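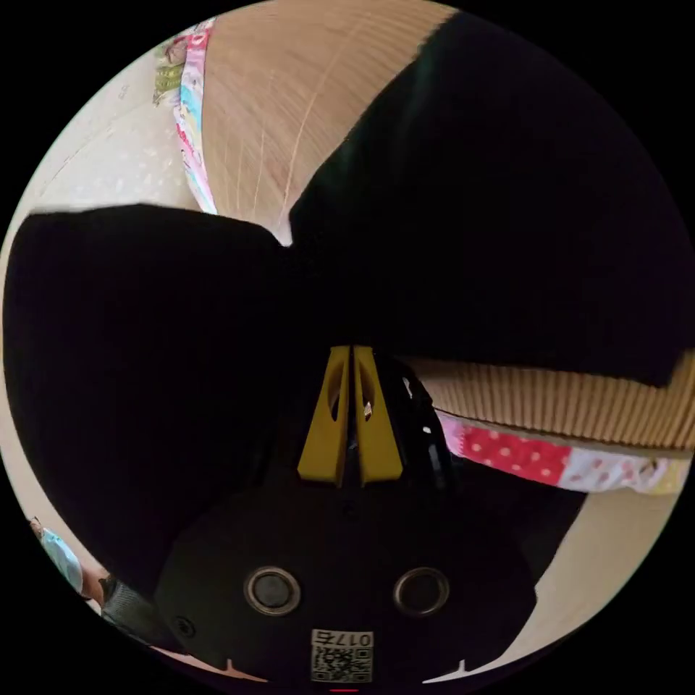
Thu 16 March

Second evening on the finger linkage. Started at the bench after tea and stopped when the small driver began rounding off screw heads, which is the usual sign.

The play in the closing motion is now down to something I can live with. With the old pivots the two pads arrived at different times, left first, and anything light was pushed sideways before it was held. I had blamed the trigger spring. Wafula Athumani looked at it in Lirkwood on Saturday and said to check the pivot holes first. He was right. The printed holes had gone oval under load, and the pins were rocking in them. Reamed both out and pressed in short lengths of brass tube. Took 30 minutes for the first and a good deal less for the second.

Closing is even now, as far as I can judge by eye. Tried it on a pencil, a folded tea towel and an egg box. The pencil is still the worst of them. It rolls as the pads come together and ends up at an angle, every time the same angle, so there is a systematic error left somewhere and it is probably mine.

The black pads stay. I printed a narrower pair last week from the Vrabec drawings and they grip better on small parts, but they flex at the root and the flex hides the force. Wide and stiff is easier to reason about. The yellow bracket also stays, slots and all. The slots were meant for adjustment and I have not adjusted anything with them yet, but filling them in means another overnight print and there is only a third of that reel left.

Logging: ran the Vukance script against the trigger encoder. Got 1862 samples before it dropped out, same fault as before, the serial port closing without an error. Swapped the cable. Got further, then the same again. It is either the hub or the board supply sagging when the encoder and the lamp are both on. Will put the meter on it tomorrow with the lamp off and then on, and write both figures down this time.

Weight is creeping up. The brass is negligible but the body plate was drawn too thick to begin with and my wrist knows about it after an hour. Could take 3 mm off the underside without touching the screw bosses. Not before the linkage is finished, or I shall be chasing two changes at once.

To order: M2 screws, the 8 mm ones, and a proper driver for them. Thread lock. More yellow if Drumevis have the same shade in, otherwise whatever is cheapest.

To do: measure pad gap at full close, top and bottom. Redraw left pivot arm with the tube diameter in it. Send Wafula the file before he asks. He wants to cut a second set in April, and the version he has is number 23, with the bad holes.

Bench lamp off at half past ten. Left the reamer out to clean in the morning.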